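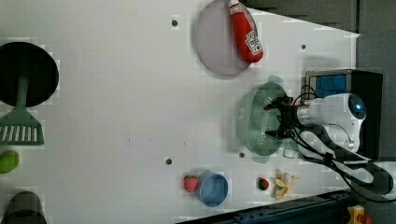 家中自来水看起来清澈、没有异味,还需要安装除铅滤芯吗?

铅溶于水后无色无味,凭感官无法判断其有无,是否需要安装应以首段水样的检测结果和入户管线的材质为依据。建筑年代较早、室内存有铅焊接头或旧式黄铜配件的住户,建议先按本章“取样”一节采集水样,再决定安装位置。

第三章 Rudlow 厨下式滤水装置的安装、冲洗与取样

3.1 适用范围

本章适用于 Grundier 公司提供的 Rudlow 单级及双级厨下式滤水装置。装置用于降低市政自来水中的溶解性铅、颗粒态铅及余氯,仅供冷水管路使用。水源为自备井水、雨水或微生物状况不明的水时,不得单独依靠本装置处理后饮用。

本装置不能降低水中的硝酸盐,也不能软化水质。水壶中出现的白色水垢通常由钙、镁等成分形成,与滤芯是否失效无关。

3.2 安装前的检查

安装前请确认下列条件:

(1)水槽柜内的安装面平整、干燥,能够承受装置充水后的重量。
(2)滤筒下方留有不小于127毫米的净空,以便日后向下旋出滤芯。
(3)安装位置远离热水管、洗碗机排气口及其他热源,柜内环境温度不低于冰点。
(4)冷水角阀能够完全关闭。角阀关闭后仍有滴漏的,应先更换角阀。
(5)包装内的滤头、滤筒、滤芯、进出水软管、密封圈及扳手齐全,滤芯密封袋完好。

密封袋已破损的滤芯请勿使用,并向经销商申请更换。滤芯在安装前不应提前拆封,也不应与清洁剂、油漆或杀虫剂存放在同一柜内。活性炭会吸附空气中的挥发性物质,受到污染后难以恢复。

注意:如住宅内装有离子交换软水机,应将本装置接在软水机之后,并在登记卡上注明。软化后的水对部分金属配件的作用与原水不同,装置出水口至龙头之间应尽量缩短管路,且不得使用含铅的黄铜转接件。

3.3 安装步骤

1. 关闭水槽下方的冷水角阀,打开厨房冷水龙头,待水流停止后再进行下一步。
2. 在角阀下方放置容器和吸水布,用扳手松开原有冷水软管,将管内余水排入容器。
3. 将随附三通接头装于角阀出口。先用手旋入,确认螺纹对正后,再以扳手轻轻拧紧。接头内已配有橡胶垫圈,无须另缠生料带。
4. 将安装支架固定在柜体侧板上。固定前请确认侧板背后没有电线或水管。
5. 把滤头卡入支架,进水口标记“IN”应朝向三通接头一侧。方向接反会使颗粒物从滤芯内侧通过,降低过滤效果。
6. 洗净双手,拆开滤芯密封袋,手持滤芯端盖部位将其放入滤筒,避免触碰滤芯中部。
7. 检查滤筒密封圈是否完全落入槽内。可在密封圈上薄涂一层随附的食品级硅脂,不得以凡士林或食用油代替。
8. 将滤筒对准滤头,用手旋紧至止位线。除拆卸外,不得使用扳手旋动滤筒。
9. 插入进出水软管,直至插入深度标记与接口端面齐平,随后向外轻拉,确认软管没有松脱。
10. 将出水软管连接至专用饮水龙头。

警告:任何时候都不得将装置接入热水管路。进水温度应保持在25℃以下;水温过高会使已截留的物质重新释放,并可能损坏壳体。

3.4 通水与初次冲洗

1. 保持饮水龙头关闭,将角阀缓慢打开至约四分之一开度,使滤筒逐渐充水。
2. 用干纸巾依次擦拭各接头,检查有无渗水。发现渗水时,关闭角阀并泄压后重新安装,不得在带压状态下拧紧接头。
3. 打开饮水龙头排出空气。初期出水呈灰黑色或带有细小气泡,属于炭粉和空气排出的正常现象。
4. 将角阀完全打开,持续放水,累计冲洗水量应超过36升。
5. 关闭饮水龙头,静置片刻,再次检查各接头。
6. 按说明书封底所列方法复位滤芯寿命指示器。

冲洗水不得饮用,也不得用于冲调婴儿配方奶粉或倒入鱼缸,可用于清洁地面。冲洗结束后水中仍有黑色颗粒的,应继续冲洗至目视清澈;继续冲洗仍无改善时,请停止使用并联系客户服务部门。

3.5 取样

水样能否反映真实情况,取决于取样时机和操作方法。登记用户可通过 Mumgate 服务页面申领取样瓶,水样由 Atallah 实验室受理。自行选择其他实验室的,应遵守该实验室的取样要求。

首段水样的采集:

1. 取样前一晚,在最后一次用水后停止使用厨房龙头。停用期间,也不要使用与其相连的洗碗机和制冰机。
2. 次日早晨,在任何人用水之前取样。不要预先放水,不要拆下龙头滤网。
3. 将取样瓶置于未经过滤的冷水龙头下,以平时接水的流量打开龙头,接至瓶颈刻度。瓶内如预置酸性保存液,不得冲洗取样瓶,并应避免液体接触皮肤和眼睛。
4. 立即旋紧瓶盖,在标签上填写取样时间、停用时长和龙头位置。

过滤后水样的采集:

5. 首段水样采集完毕后,打开专用饮水龙头,放水2分钟,再以另一只取样瓶接取水样。
6. 将两只取样瓶分别标注“原水”和“滤后”,装入寄送袋,尽快寄出。

说明:原水铅含量在不同日期之间可能有明显差异,水温、停用时间以及附近管道施工均会产生影响。单次未检出不能证明管线中没有含铅材料。条件允许时,宜在天气较暖的月份再次取样。

检测报告中的“低于定量限”表示含量低于该方法能够可靠定量的下限,不应理解为含量为零。报告单位可能为微克每升或毫克每升,比较两份报告之前请先核对单位。

3.6 日常使用

(1)饮用、烹饪和冲调奶粉均应使用过滤后的冷水,需要热水时另行加热。热水更容易溶出管件中的铅。
(2)不得以煮沸代替过滤。煮沸不能去除铅,水分蒸发后铅的浓度反而会升高。
(3)外出多日返家后,应先从饮水龙头放水,至水温稳定变凉后再取用。
(4)室外供水管更换或街道施工期间,应增加清洗龙头滤网的次数。滤网中的金属碎屑和沉积物应弃去,不得冲回管路。
(5)供水单位发布煮沸通告时,应按通告处理饮用水。通告解除后,请更换滤芯,并重新执行3.4节的冲洗步骤。

家中有孕妇、婴幼儿,且原水检出铅的,除使用过滤水外,建议咨询医疗人员是否需要进行血铅检查。本手册内容不能代替医疗意见。

3.7 滤芯更换

指示器亮起,或出水流量明显下降时,应更换滤芯,以先发生者为准。仍有水流不代表滤芯仍具有除铅能力,不得以口感作为延长使用的依据。

1. 关闭角阀,打开饮水龙头泄压。
2. 在滤筒下方放置容器,用随附扳手逆时针松开滤筒。
3. 取出旧滤芯,用清水和软布清洁滤筒内壁。不得使用含氯漂白剂以外的强力溶剂;使用稀释漂白剂后,应反复漂洗至无残留气味。
4. 检查密封圈,出现裂纹、变硬或压扁时应一并更换。
5. 装入新滤芯,重复3.3节第6步至第8步,随后执行3.4节全部步骤。

旧滤芯沥干后装袋,按当地固体废弃物规定处理。不得拆开滤芯取用其中的炭料,也不得将其用作花盆填料或冰箱除味剂。

3.8 常见情况处理

出水呈乳白色,静置后自下而上变清:水中含有微小气泡,一般在使用数日后减少,无须处理。

流量偏低:检查角阀是否全开、软管是否弯折、龙头滤网是否堵塞。以上均正常时,更换滤芯。

滤筒无法旋开:确认已经泄压。内部仍有压力时强行旋动,可能造成壳体开裂。

滤后水样仍检出铅:停止饮用该龙头出水,核对软管方向和滤芯寿命,并检查龙头本身是否为认可型号。更换滤芯后重新取样。在取得新的结果之前,请使用其他安全水源。

3.9 记录与联系

请将安装月份、滤芯批号和检测报告一并保存在手册袋内。房屋出租或转让时,应将上述资料移交给新的使用人。

关于本章技术内容的书面意见,请通过 Mumgate 服务页面提交,收件人注明 Grundier 技术文件组 Oana Roman。涉及渗漏或壳体破损的情况,请先关闭角阀,再联系客户服务部门。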